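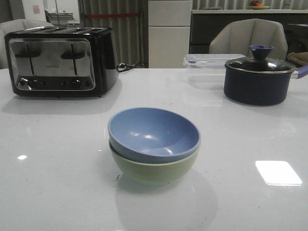
Two bowls, a toaster and a saucepan with its lid on. Could a robot put these away? And what would you pay for one that could?

Should We Buy a Robot for the Kitchen?

Imagine your school or club has saved up some money. Somebody has seen a video of a robot arm tidying a kitchen, and now everyone wants one. The robot in the video picks up a cup, puts it on a shelf and doesn't drop it. There is music playing. It looks great.

Before anybody hands over the money, somebody has to ask the boring questions. Grown-ups call this "planning for equipment." You can do it too, and you might be better at it, because kids are used to asking "But why?" over and over.

What did the video leave out?

A video made to sell something shows the good part. If the robot dropped nine cups before it got one onto the shelf, the nine cups will not be in the video. The video may also be sped up. Look in the corner of the screen for small writing like "4x." That means you are watching four minutes of work squeezed into one minute.

Sometimes there is a person just out of view, steering the robot with a controller. That isn't always a trick. People who build robots do it to teach them. But a robot that needs a driver does not save the driver any time, and you should know which kind you are being asked to buy.

So the first question to ask the seller is: "Can we see it do the job at normal speed, with our things, and nobody touching the controls?"

Watch what the seller does next. A good seller says yes and picks a day. Another kind of seller sends you a second video.

Why are bowls hard?

Picking up a bowl feels like the easiest job in the world. You've done it since you were very small. You don't remember learning, and you have probably forgotten all the bowls you dropped on the way.

Go back to the picture at the top. The blue bowl is sitting inside the green one, so all that shows of the green bowl from above the rim is a band around the outside. You know right away that there are two bowls. A robot has to work that out from its cameras. If it grabs the edge, does it get one bowl or both? If somebody asked for only the blue one, what happens to the green one?

Now think about the shiny table. There are bright patches on it where the light bounces back, and the toaster has a reflection in front of it. You know a reflection isn't a real thing you can pick up. Cameras can get muddled by shine.

See-through things are worse. Behind the saucepan there is a clear food box with blue clips on its lid, and you can see the table right through it. Many robot cameras measure how far away things are, and clear plastic and glass can fool them. The camera may measure the table behind the box and miss the box.

Then there is the saucepan lid, which is glass too, with a knob on top. Should the robot lift the pan by its handle and hope the lid stays on? Or take the lid off first and put it somewhere? Where? You would decide that without thinking. With a robot, somebody has to teach it or test it.

And the toaster has a cord. Cords bend, slide and get caught on things. If a seller's video has no cords in it, ask about cords.

What does it really cost?

Here comes the part with numbers. Don't skip it. This is where most bad buying happens.

Let's make up a town called Skondaswood, with an after-school cooking club. The club is thinking about a kitchen robot called Miko. The ad says, in very large print:

Miko! Only $900!

The club has saved exactly $900. Hooray? Not yet. The club writes to the shop, Norðdahl, and asks for a full list of everything it would need. The answer comes back like this:

The arm: $900
The gripper (the part that holds things): sold separately
The clamp that holds the arm to the table: sold separately
The yearly plan for updates and repairs: $192
Delivery: ask us

Did you spot it? The $900 robot has no hand. An arm without a hand can wave at the dishes, and that's all.

The yearly plan is sneaky in a different way. You pay $192 the first year, and then you pay it again the next year. After 2 years that makes $384, on top of the arm. Add it up:

$900 + $192 + $192 = $1,284

That still has no gripper in it, no clamp and no delivery. The club can't even finish the sum, because the shop hasn't told them all the prices. When you can't finish the sum, you are not ready to buy. Write back and ask again.

Grown-ups have a name for the whole amount you spend on a thing for as long as you keep it. They call it the "total cost." The big number in the ad is called the "price." Sellers like talking about the price.

Costs that don't look like money

Some costs never show up on a list from the shop.

Space. A robot arm needs room to swing. If it takes up half the table, you have half a table left for cooking. Measure first. Ask how far the arm reaches, draw that circle on the floor with chalk, and then see who is standing in it.

Time. Someone has to set it up, and set it up again after it gets bumped. Someone has to stay in the room while it runs. If a grown-up must watch the robot put away the bowls, ask how long that grown-up would take to put away the bowls.

Safety. A moving arm can pinch fingers or knock over a hot pan. Some robots have to work behind a fence or stop when a person comes near. Ask what stops this one, and ask to see it stop. Nobody your age should be near a moving robot arm without a grown-up in charge.

Cleaning. Kitchens are full of steam, flour and sticky stuff. Lots of robots are built for dry, tidy rooms. Can you wipe this one? Can you wash the gripper? If it touches bowls that people eat from, you need to know.

Broken things. Who pays for the dropped bowls? It won't be the robot.

Ask for a try-out

In our story, the Skondaswood club asks to borrow Miko in February, before paying anything. Norðdahl says yes, for one afternoon. That is good of them, and it is also smart of the club to make a plan before the robot shows up.

A fair test uses your own stuff. Don't let the seller bring special cups. Put out the sort of things you really use: stacked bowls, a pan with a lid, a clear box. Leave them a bit messy, the way they would be on a normal day. Don't line them up so it's easy.

Decide what counts as a pass before you start. Write it down. If you wait until afterward, you will be tempted to say, "Well, it nearly did it," because everyone is excited and the robot has a cute name.

Do every job more than once. A robot that gets it right the first time might be lucky. Have one person write down what happens each time, even the dull times. Have another person do the same jobs by hand, with a clock running.

Try one surprise, too. Turn a bowl upside down. Close the curtains so the light changes. Swap the blue bowl for one the robot has never met. Real kitchens change all day long, and a robot that only works when nothing changes is going to spend a lot of time switched off.

What else could you do with the money?

This question gets forgotten the most. You are not choosing between a robot and nothing. The same money could buy other things.

The cooking club writes its own list. A second sink rack. A cart on wheels from a shop called Kerum, so nobody has to carry pans across the room. New aprons. A chart on the wall saying whose turn it is to put things away, which costs one sheet of paper.

Maybe the robot still wins! If the club wants to learn how robots work, then Miko could be worth it even if it is slow and drops things. Slow robots that drop things are good for learning. But then the club should say so: "We are buying this to learn about robots." They shouldn't tell everyone it will do the dishes.

Where do robots make sense, then?

Robots are very good at some jobs. In a factory, the same part may come down the same belt in the same spot all day and all night. A robot can do that job quickly, and it doesn't get bored. The factory has also spent a lot of money making sure the part is always in the same spot.

A kitchen table is a different sort of place. Things get stacked, moved, nested and left wherever there was room. People are working hard on robots that can handle that, and they are getting better at it. Getting better at it and being ready for you to buy are two separate things. When a seller says "soon," ask them to put a date on it, in writing.

Questions to take along

Can we see it at normal speed with nobody steering?
What is in the box, and what is sold separately?
What do we pay every year?
What happens if we stop paying? Does it still work?
Who fixes it, and how long does that take?
How do we stop it in a hurry?
Can we try it with our own bowls?
Can we give it back?

Try it at home

Pick one job in your kitchen, like putting two bowls in the cupboard. Write down every single step as if you were telling a machine that knows nothing. "Pick up the bowl" is too short. Which bowl? Where do you hold it? How hard? What if the cupboard door is shut?

Then ask someone in your family to follow your steps exactly, doing only what the paper says. Use plastic bowls.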